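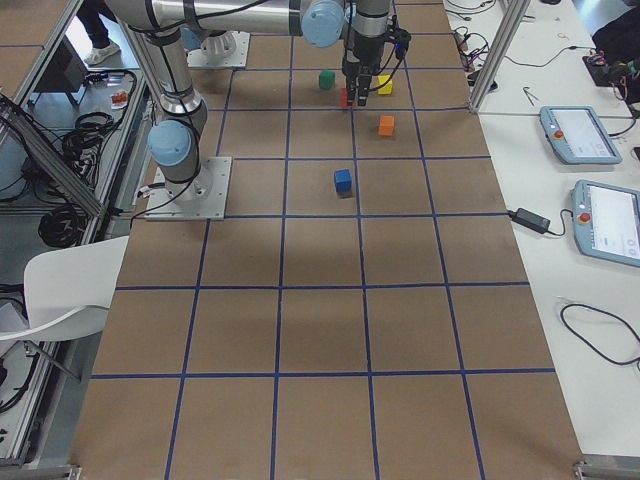 I've been meaning to write up the two-arm table since June and kept putting it off, so parts of this will be out of order.

The short version is that we have two arms on one table at the Collside workshop, and we're trying to get them to sort and hand over small colored cubes without running into each other. Edem Korletey did most of the frame. I did most of the software and nearly all of the complaining about the cables.

The frame is aluminum extrusion. Edem wanted to weld one out of steel tube, and I talked him out of it on the grounds that we'd change our minds about the height. We changed our minds twice. The second time we also added the diagonals, which we should have had from the start. Without them, the whole table rocked when an arm stopped hard, and the gripper would swing past its point and come back. With them it still moves a little, but I can't see it in the position logs anymore.

The arms go through square metal plates bolted down to the top. I measured for the plates four times and still put one set of holes 8 mm off. The old holes are under the plate now and don't bother anyone. If you do this yourself, mark the plate from the arm base and skip the drawing that came with it.

The grid was Li-hua Yu's idea. Before the grid, I was calling out positions in millimeters from the near corner, and one of us would be at the table with a ruler while the other typed. It took forever. Li-hua ran blue tape both ways across the surface one evening, and the next day we could say "two over, three up" and both know what we meant. The program uses the same cell names. Each cell has a stored approach point above it and a stored grasp point, and the planner only fills in what happens between them.

Tape is not accurate, of course. It stretches when you pull it, and ours wanders a bit toward the far end. I don't use it to calibrate anything. For that I touch each arm to a set of fixed points and solve for the two bases together, which took me most of a month to get right. My mistake was calibrating each arm separately and assuming the two results would agree. They disagreed by 11 mm at the middle of the table, right where a handover would take place. Solving for both at once brought that down to something the fingers can absorb.

We keep a run log in a paper notebook. Chala, the little scheduler I wrote to decide which arm gets to move, is on its third rewrite. The first version simply locked the table: one arm moved and the other waited. It was safe and painfully slow. The second version split the table down the middle, with a shared strip that either arm could ask for. That was better, but both arms could end up waiting at the edge of the strip for the other to go first, and they would sit there until somebody hit stop. The third version gives each request a number and the lower number wins. It's not clever. It has gone 214 runs without a deadlock, and I'm leaving it alone.

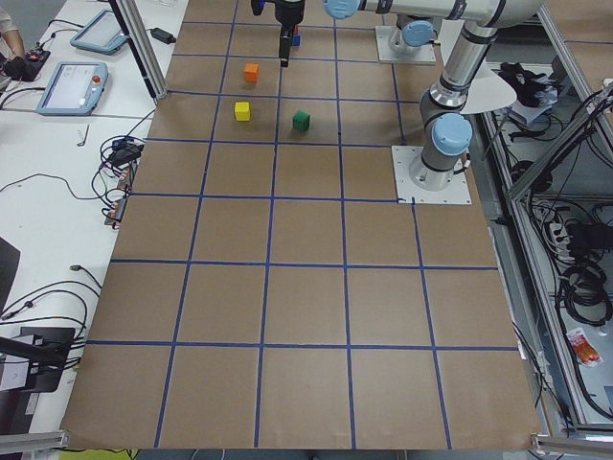
Why use cubes and not something more useful? Cubes have flat parallel sides and sit still, so when a grasp fails we know the fault is in the motion or the calibration and can go look for it.

We'll move to other shapes eventually. Edem has a box of pipe fittings he wants to try, and I've asked him to keep it in his car for now.

Some notes on the rest of the setup, mostly for my own reference:

The teach pendants stay on the white side table, where either of us can get to a stop button. We tried hanging them from hooks on the frame early on. The hooks put them on the wrong side for whoever was typing, and the cords got in the way of everything.

Cabling is the part I'm least happy with. Power and signal share the same route for part of the way, and there is a lot of slack coiled up on the shelf that I haven't wanted to cut. I bought a sleeve kit from Putby and got the first length on before realizing it was too narrow for the connectors. It's going back.

Gripper speed on approach is capped at a tenth of what the arm can do. I raised it once and the fingers came down on top of a cube instead of either side of it. No damage, but the joint faulted and we had to recalibrate, so that was the evening gone.

The settle time after each move is 800 ms. I think it could be half that now that the frame is stiffer – I just haven't sat down and tested it.

Next up is the handover itself, one arm passing a cube to the other above the table. I have it working in simulation at home. On the real table I've only tried it with the fingers empty, both arms going to the meeting point one after the other and backing out again. Li-hua wants to show it at the Dollbridge open evening. I've said we'll see.

Edem is adding feet to the frame before then. The floor slopes toward the drain, and the near corner is still up on a folded piece of cardboard.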